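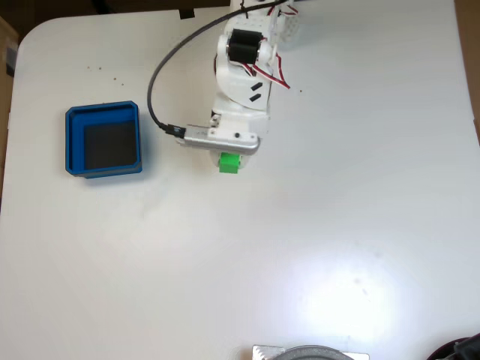
Ye-rin Cheon wrote under the last post that I should stop collecting demonstrations and look at the ones I already have, and that if the arm hesitates at the tray it is probably because I hesitated at the tray. I answered that I didn't think I had. I have now spent two weeks finding out how wrong I was, and this post is what I have to show for it.

For anyone who hasn't read the earlier posts: I'm teaching a small arm to pick up a green cube and put it in a blue tray, working only from recordings of me doing it by remote control. The training is plain behavior cloning. The network sees the overhead picture and the joint angles, and it learns to predict the next joint command I would have given. There is no reward and no planning. The training code is Doledari, which I have changed very little.

The picking part has been fine since winter. The arm finds the cube, closes on it and lifts. It then carries the cube over to the tray and often just stays there. Sometimes it sinks a little, comes back up and sinks again. If I leave it alone, it may let go after a while, or it may hang there until the run times out. I counted a run as a failure if the cube wasn't in the tray when time ran out, and by that count the old policy failed on close to a third of its runs. Hardly any of those were missed grasps.

My first thought was that it needed more data. I had 160 demonstrations, and it's easy to believe that number is too small, whatever the number is. I recorded more in the spring and the hovering got a little worse, which I reported here without understanding it.

So I did what Ye-rin said. I wrote a script that goes through each recording, looks at how far the joints moved between one frame and the next, and marks every frame where the movement is under a small threshold. I expected a few marks at the start and end of each recording, where I was getting my hands ready. Those were there. What I hadn't expected was a solid block of marks in nearly every recording, right before the release.

I went back and watched myself work, which I can recommend to anybody doing this. I bring the cube over, I stop, I check the cube against the wall of the tray, I nudge it, I stop again, I open the gripper. It doesn't feel like stopping when I'm doing it. It feels like being careful. The script found 3981 frames of being careful.

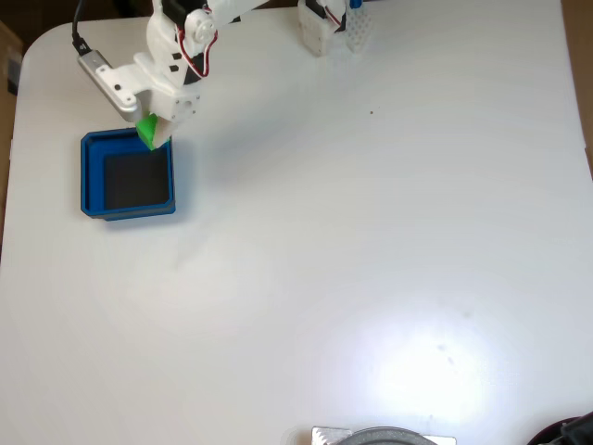 Cube held over the upper edge of the tray.

The reason this matters for behavior cloning is simple enough. The network has no memory in my setup. It gets one picture and one set of joint angles and has to say what comes next. With the cube over the tray and the arm still, the recordings say "stay still" over and over and then, one time, "open." The pictures behind those two answers look the same. A network trained to be right on average will say "stay still," and staying still brings it back to the same picture, where it gives the same answer again.

People who work on this seriously have known about it for a long time. I had read about it myself and assumed it was a problem for people with sloppier hands.

I tried two fixes.

The first was to cut the still frames out. I dropped every marked frame except the ones during the gripper's own closing and opening, because there the joints hold still while the fingers move, and cutting those would teach the arm to leave before it has hold of anything. I did cut them on the first attempt. The arm came down, touched the cube and went off to the tray without it, quite smoothly. Treating the gripper separately took one extra line in the script.

The second fix was to leave the frames in and give them less weight in training. It's gentler, and I liked the idea more, since some of those pauses are real. Sometimes the cube did need to be moved before it could be let go. Fulvio Caputo had suggested this by email and sent me the part of his own code that does it, a small helper he calls Avow. It went in without trouble.

Then I trained three policies: one on the full recordings, one on the cut recordings and one on the weighted recordings. They had the same network and the same number of training steps, and I started the cube from the same set of marked positions for each. I ran 700 attempts in total, spread over many evenings, changing policies in shuffled order so that a good evening wouldn't favor one of them. Osvaldo Orlandini sat in for part of it and did the scoring without being told which policy was loaded. I don't think it changed the outcome, but I trust the numbers more for it.

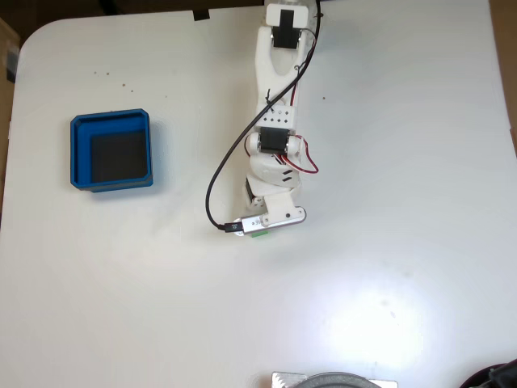
RESULTS, SUCH AS THEY ARE

The cut recordings won clearly. Runs that ended hanging over the tray went from close to a third down to a handful. The arm arrives, lowers and opens. The whole motion is also quicker, which makes sense when the waiting has been taken out of it.

The weighted recordings came in between the other two. With a very low weight they behaved almost like the cut ones, and with a moderate weight they behaved almost like the originals. I looked for a value in the middle that would keep the useful pauses and lose the useless ones, and I didn't find it. I suspect there isn't one for a network with no memory, whatever the weight, because it can't tell the two kinds apart either.

The cut policy does have a problem of its own. It lets go a bit early. Most of the time the cube still lands inside, but when it fails now, it fails by dropping the cube on the rim, and a cube that hits the rim can go either way. The old policy almost never did that. If you care about where in the tray the cube ends up, and some tasks would, the old policy was better in the runs it finished. I would still pick the new one.

A few things I haven't ruled out. All of this is with one arm, one tray and one operator. The operator is the whole problem here, so a second person's recordings might have pauses in other places or no pauses at all. Ilaria De Luca has offered to record a set in June, and I'm going to give her no advice beforehand. The threshold for a still frame was also picked by eye. I tried it at half and at double and the order of the three policies stayed the same, though the gap got smaller at half.

There is also the light. The lower right of the table has a strong glare patch on it, and I keep all the start positions away from it. I don't know what any of these policies would do with a cube sitting in there. That's a separate experiment and I'd like to run it before I change the lamp.

The next thing to try is giving the network the last few frames instead of only the current one, so it can tell whether it just got to the tray or has been sitting over it. Roel Van Leeuwen warned me that this can backfire, and that a network which sees its own recent motion may learn to copy it and ignore the picture. That sounds very believable to me. I'll run it on both the full and the cut recordings.

The still-frame script is short and has my folder names all through it. I'll clean it up and post it when the replacement servo from Bortolotti arrives and I have a reason to be back at the bench in Sarneck anyway. If you want it sooner, leave a comment and I'll send you the ugly version.

Posted May 28, 2020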